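Forums > Student Projects > Manipulation > Bimanual plate task, left hand keeps tipping the rim

noltard_lab2
We are a student team working on the tableware unit of the Drivthorpe course. Task: left hand picks up a single plate from a clear table, passes it to the right hand, right hand sets it down. The policy was trained on 1,000 teleoperated episodes. The pass works. The pickup does not. In the last 20 trials the left hand got a usable grip in 7. The usual failure is that the fingers press on the rim, the far side lifts, and the plate slides away from the palm.

Start pose for the pickup, left hand on edge at the rim, right hand parked: 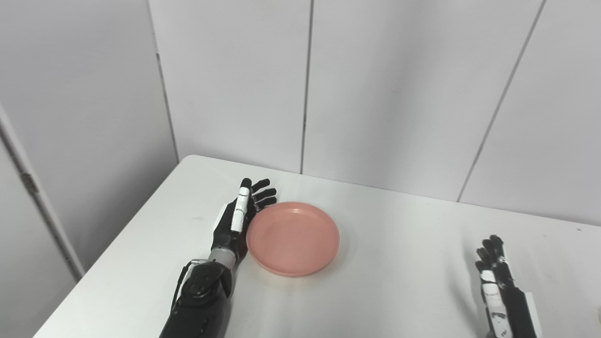 Start pose, left hand open beside the plate.

Joint targets from this pose are repeatable, so I don't suspect calibration. Wrist torque limit is at the course default. Any ideas before we record more data?

Stukance
Your left hand is too close before the approach starts. There is almost no gap to the rim, so any lateral error becomes a push. Back the start pose off and let the policy close the distance.

gradient_soup
Disagree. We ran the same unit in July with a wide start gap and it was worse. The hand arrived at a different height each time and hit the rim from above. Starting close is fine if the thumb goes over the rim and the fingers go under it. Which side is going under in your episodes?

noltard_lab2
Mixed. Two operators, two habits. One slides the fingers under, the other pinches from above and tilts the plate up.

gradient_soup
Then that is the problem. The policy is averaging two grasps. Split the episodes by operator and train on one set.

Stukance
Splitting will help, but I still say the gap matters. A raised rim gives the fingers somewhere to go only if they come in low and level. From a touching start there is no room to get low.

hnatiuk_fan
Has anyone checked friction? The Hnatiuk fingertip sleeves made a large difference for our club on smooth plates. Without them the plate slid on the table before the thumb closed.

noltard_lab2
No sleeves. The course rules say stock fingertips for the graded run, so that one is out for us.

hnatiuk_fan
Missed that. Then lower the closing speed on the thumb. Ours was set too fast for anything with a thin rim.

gradient_soup
Also check your parked right hand. If it drifts in during the pickup, the policy may be reading that as the cue to start the pass.

noltard_lab2
It stays put until the lift, at least in the logs I have read. Update: filtered to the under-rim operator only and retrained, checkpoint 2,718. The plate still slides sometimes, but the tilting is mostly gone. I will try the wider gap next – separately, so we know which change did what – and post the logs here.

Stukance
Post the wrist height at first contact too. That will settle the gap question faster than success rate.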